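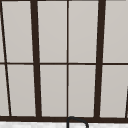

What does a simulated kitchen give a student team that a real one does not?

It gives them the same kitchen every time. The sink, the worktop and the window are exactly where they were on the last run, so when the robot does something different, the team knows the change came from their own program.

Chapter 5
Practising in Simulation

In Chapter 4 your team wrote a short program and ran it on the bench arm. In this chapter you will run the same program in a simulated room. You will need the room files, your team's notebook and a computer with the Grerkura simulator installed.

The project we follow is taken from the Edberg school robotics club, which entered the household class of the Grusent student competition. The task was to turn off a kitchen tap and wipe the worktop beside it. The club had one arm and one evening a week, so most of the work was done on screen. Ott Uibo wrote the motion program. Mhairi Crichton kept the run log and decided when a version was ready for the real arm.

Over the season the club logged 1,057 simulated runs. Only 24 were repeated on the bench. The first entry for the final version reads:

"12/13/24. New start pose. Robot looks up at the window before it looks at the tap. Turn the head down first, then search."

Entries like this one are worth copying. It states what was changed, what the robot did and what to try next, and another member of the team could pick up the work from it.

A simulated room leaves things out. Surfaces may be too smooth, the light may be too even, and a tap handle may turn with no resistance at all. Section 5.3 shows how to add small errors to the room so that your program does not come to depend on perfect conditions.

By the end of the chapter you should be able to:

load a room and place the robot in it
set a start pose and save it
keep a run log that others can read
decide which runs to repeat on the bench

Before you begin

Check that your program from Chapter 4 still runs without errors. Agree who will drive and who will write the log, and swap after 8 runs.

5.1 Loading the room

Open the simulator and choose New Session from the first menu.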